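About the Redeo Robotics Club

Redeo is the student robotics club at Danladi High School. We have 30 members in grades nine through twelve. We meet in the old drafting room at the end of the east hall, after last period, and most people leave by 5:30. The room is small for 30, so we work in groups and not everyone comes to every meeting.

The club started as a lunch group that built line-following cars out of kits. Some of those cars are still on the shelf by the door and new members take them apart in their first week. We moved to robot arms when the school bought a two-armed system with money from the district technology fund. It took most of a semester to get both arms running, and part of that time went to finding the right power strip.

What we do

The club is split into three groups. Arms works with the two-arm robot. Build makes everything else, including the cars, the sorting machine we take to the spring open house, and brackets for whatever has come loose. Code writes and looks after the programs that the other two groups use. You can change groups at any time, and several members belong to two.

Arms has the longest waiting list, so here is how it works. One student drives and one student watches the stop button. The driver moves the arms by hand controls and the system records the arm positions together with the camera pictures. When a task has enough good recordings, Code trains a program on them and we see if the robot can do the task without a driver. Sometimes it can. A lot of the time it reaches for the wrong spot, and we go back through the recordings to find out why.

We have 3,225 recordings saved so far. Each one has a short note typed by the person who drove it, with the task name, which arm was used, and anything that went wrong. Notes that only say "good" get sent back.

The basket task

The first task every Arms member learns is the basket. The job is to pick up something small and round and let go of it over a dark woven basket. It sounds easy. The rim is thick enough to bump if you come in low, and if you come in high the object can bounce out. A second version of the task has the driver move the basket itself, and that one needs more practice.

We keep the head camera and the wrist cameras on for every recording. Students learn to read both kinds of view, and the wrist view takes longer to get used to.
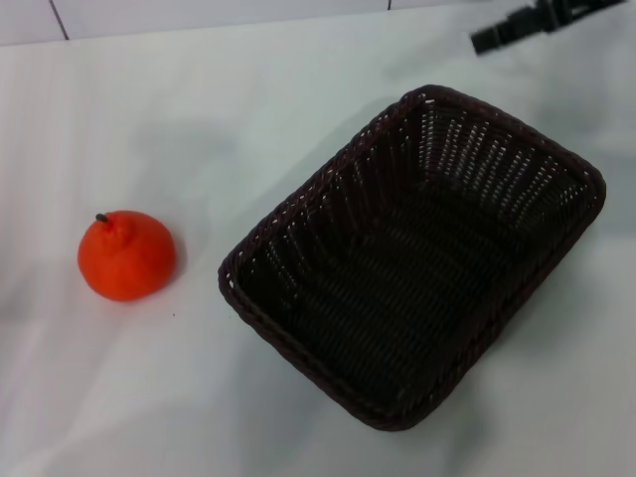
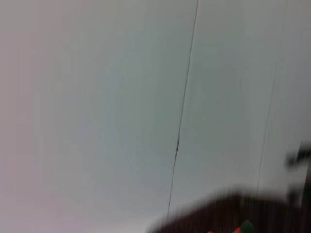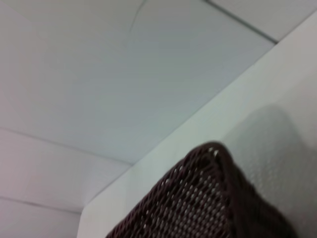
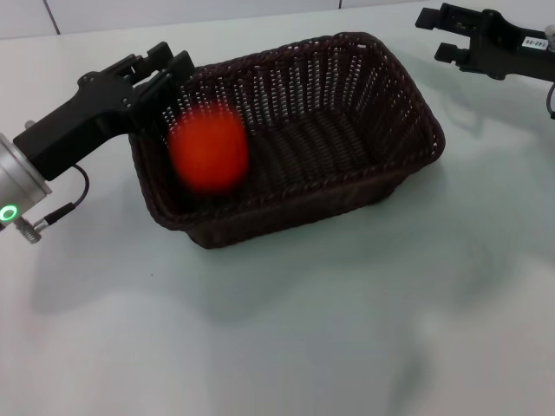
Basket task, from the head and wrist cameras. The last picture shows the left gripper open at the rim and the right one held back behind the basket.

Competition

Every year we enter the Vosa Challenge, a regional event for high school teams. It has a driving round, a sorting round, and a written report. Teams can bring up to five students to the floor, and the rest of the club can watch from the seats. Last year there were 16 teams and we placed seventh. Our sorting score was good. Our report lost points because two of the charts had no units on them, so the report now gets checked by somebody who did not write it.

The two-arm robot does not travel. For the Vosa Challenge we use a smaller machine made by the Build group. It is called Bisier, after a misspelled label on its first battery box that we never corrected. Bisier is on its third set of wheels. The plans are in a binder in the drafting room and members may copy them.

Competition work starts in November. Before then we don't pick a floor team, and new members have time to try all three groups.

Who runs the club

Nneka Nwankwo teaches physics and is the faculty adviser. She opens the room, signs the forms, and has the final say on anything to do with safety. If you are a parent and have a question, please write to her through the main office.

Zlatko Radulović teaches computer science and helps the Code group. He also set up the storage drive for the recordings.

Student officers are elected in spring by the members. This year they are:

Bukola Garba, president
Kelechi Edet, Arms group lead
Darmawan Purba, Build and Code group lead

The president sets the meeting plan and posts it on the door. Group leads decide who drives, in turn, from a sign-up sheet. If you miss your turn you go to the end of the sheet.

Room rules

Tie back long hair and take off loose bracelets before you go near the arms.
Nobody drives alone. There is always a second person at the stop button.
Stay outside the tape while the arms are powered.
Food stays in the hall.
Put the basket and the task objects back in the gray bin when you finish.
If you change a program, write down what you changed.

Joining

Any student at Danladi can join. You do not need to know how to program and you do not need your own laptop. Come to a meeting, pick up the permission form, and bring it back signed. You can watch the arms on your first visit, but you can't drive until the form is in and you have done the safety session, which takes one afternoon.

There is a small yearly fee for batteries and parts. If the fee is a problem, talk to Ms. Nwankwo and she will take care of it. No one else in the club is told.

We ask members to come at least every other week. Students who play a sport often join us for half the year, and that works fine. Tell your group lead which half.

Visits and borrowing

Middle school classes can visit by arrangement. We show the cars, run Bisier, and let students take a turn at the basket task with an Arms member beside them. A visit takes one class period. Teachers should bring one other adult.

We lend the kit cars to other clubs and classes at Danladi. We don't lend Bisier or any part of the arms. To ask about a visit or a loan, leave a note in the Redeo mailbox in the main office with your name, the class, and the period you would like.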